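Trundgate Help > Shopping and Orders > Cart and Checkout

Cart keeps adding a second flash drive and I can't get it down to one

Posted February 29, 2024 by quietporch

I'm trying to buy one USB flash drive from the Firalia store on Trundgate. It's the keychain model, the plain one with the metal loop. Every time I click Add to Cart I get the green message that it was added, and then the cart shows 2. If I change the box to 1 and press Update, the page reloads and it says 2 again. If I remove the line and start over, same thing.

I tried it on my laptop and on my phone. I also logged out, and as a guest the cart shows 1 like it should. But I have store credit on my account, so I don't want to check out as a guest and lose it.

I don't need two. I need one drive to move some tax papers and photos off an old computer before I give it away. I wrote to the store through the contact form and got the automatic reply and nothing since. Is there something in my account that's doing this, or is it the listing?

Also, while I'm here, the listing title says 1000 GB but the drop-down only lets me pick 500. Which one would I be getting?

3 replies 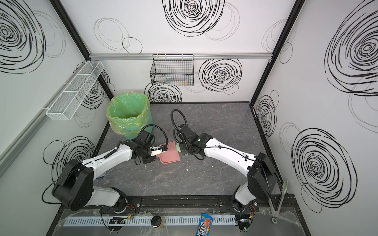

brackenfold
Community Helper, Cart and Checkout

It's most likely a saved cart on your account. When you're logged in, Trundgate keeps a copy of your cart and merges it with whatever is on the page. If you added the same drive some time ago and never checked out, the old one is still sitting there and gets added to the new one. As a guest you have no saved cart, which matches what you're seeing.

The part that confuses people is that the quantity box only changes the cart on the page. The saved copy stays as it was, and when the page reloads the two get merged again.

To clear it:

Log in and go to My Account, then Lists and Saved Items.
Open the tab called Saved Carts. On a phone it's under the three dots.
Look for a cart with the drive in it. It may have a date for a name, or no name.
Choose Delete Cart. Don't choose Restore, which will put another one in.
Log out on both the laptop and the phone. If one of them stays logged in, it can send the old cart back.
Log in on one device only and add the drive again.

You should see 1. Store credit isn't touched by any of this. It's kept with your payment settings and will show on the last page of checkout, after shipping.

If there's nothing under Saved Carts, check Subscriptions. Some sellers have a Repeat Order box on the product page, and a half-finished repeat order can also hold an item.

On the size, go by the drop-down. The drop-down is what gets written on the order, and the title is just text the seller typed in. Sellers often make one listing for several sizes, put the largest in the title, and then one size sells out and drops off the menu. I'd check the order summary before paying. If it says 500, that's what will ship.

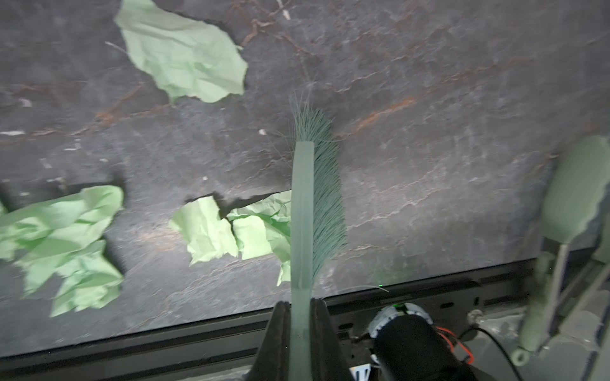
One more thing about the summary page. It shows the item code under the name in small gray type, and the size is usually the last part of the code. Take a screenshot of that before you press Place Order. If the wrong drive comes, the return form asks for the size you ordered, and it goes faster when you can attach something. Returns for the wrong item are free, but returns because you changed your mind are not, and the store takes the shipping out of your refund. So I wouldn't order two with the plan of sending one back.

If you do end up charged for two, cancel from the Orders page while the status still says Received. Once it changes to Packing you have to wait for the delivery and return it.

nalow_user7
Member

just buy it from Nalow instead, never had a problem with the cart there. they had the same kind of drive on sale in August

workbench_lid
Member

I had this with a pack of Workneh memory cards. In my case there was no saved cart. It was the coupon. I had a "buy one, get one" code stuck on the account from an earlier order, and it kept pushing the quantity up to 2 so the code would apply. Look at the bottom of the cart page for a line that says Promotions Applied and press Remove next to it. Then change the quantity.

If that's what you have, check the price before you take the code off. Mine was charging me for one card pack and giving me the second at no cost, and I removed it before I noticed.

I can't help with the store credit, I've never used it. The contact form took 7 days to get me an answer, and the chat button on the Orders page was quicker. It only shows up when you're logged in.

quietporch
Original poster

It was the saved cart. There was one with no name and the drive in it. Deleted it, logged out of both, and now it shows 1. The credit came up on the last page like you said. The item code ends in 500, which is plenty for what I have. Thank you.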